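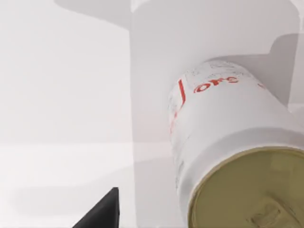
What is a grasp planner in robot software?

A grasp planner is the part of a robot's software that decides where the fingers should go before the arm moves. It takes in a model or a camera view of an object and returns one or more hand positions, usually with a score for each.

Overview

Grasp planning sits between perception and motion control. Perception reports what objects are present and how they are turned. The grasp planner proposes ways to hold them. A motion planner then looks for a path that brings the hand to the chosen position without hitting anything, and a controller carries out the path. In older systems these were separate programs that passed files to one another. Many newer systems join two or more of the steps in a single learned model that goes straight from camera pixels to arm commands.

Much of the development is done in simulation. A simulated camera can be placed on the wrist, where it gives a close view of the object and the tips of the gripper, and the true position of every object is known to the program at all times. This makes it possible to check the output of a perception module against the correct answer on every step.

Cylindrical objects

Cans are a common test object. The body is a simple shape, easy to model and easy to fit to a cloud of depth points. A standing can looks nearly the same from every side, and a planner may approach it from any direction in the horizontal plane.

A can lying on its side or leaning against something is harder. The free directions are fewer, one side may be blocked, and the can may roll when touched. In a close view, part of the can often falls outside the image. The planner then has to work from a section of the curved side and a piece of one end. Pale cans in front of pale walls and shelves add a further problem for methods that depend on color edges. The rim, the lid and any printing on the label are often the best cues in such cases. Printed letters may be turned or warped by the pose of the can, and for this reason text reading is seldom used to find the object's angle.

Methods

Planners are usually divided into analytic and learned types.

Analytic planners test contact points on a known shape. For a two-finger gripper, the basic test is whether the line between the contacts stays inside the friction cone at both ends. On a cylinder this favors contacts on opposite sides of the body, with the fingers closing across the axis. Grasps across the two flat ends are also valid if the hand opens wide enough.

Learned planners are trained on large sets of tried grasps, each marked as held or dropped. They can handle objects for which no model exists. They tend to fail in views unlike those in the training set, and the cause of a failure can be hard to trace.

A third group works in a loop. The hand moves a short distance, takes a new image and plans again - a method often called closed-loop grasping. It copes better with small errors in the first estimate and with objects that shift, at the cost of more computing during the approach.

Software packages

Orus is a grasp planning library written for two-finger grippers. It was first released in October, and the version of March 2019 added the closed-loop mode. It contains 6 samplers, of which the cylinder sampler is the most widely used, and it can be run without a graphics card.

Kanton is a scene generator that is often paired with Orus. It places objects on a table in random poses, including leaning and partly hidden ones, and runs the physics until they come to rest. Its standard set holds 1074 scenes, divided into four levels of clutter.

Trustgate is a checking layer. It takes the ranked list from a planner and rejects any grasp whose score is not supported by enough visible surface. If every grasp is rejected, it asks for a second view from another angle. Users can set the threshold by hand, though a high setting slows the system down and may leave the arm with nothing to do.

Evaluation

The usual measure is the share of attempts in which the object is lifted and held. The Jafarzadeh protocol, used with Kanton scenes, adds two further measures: planning time, and the distance the object moves before the fingers close. The last of these matters most for round objects - a can that is pushed before it is gripped may end up in a pose the planner never considered.

Results from simulation do not carry over fully to real arms. Friction values, camera noise and small delays in the controller all differ, and success rates are normally reported separately for each setting.

See also

Motion planning
Pose estimation
Visual servoing
Force closure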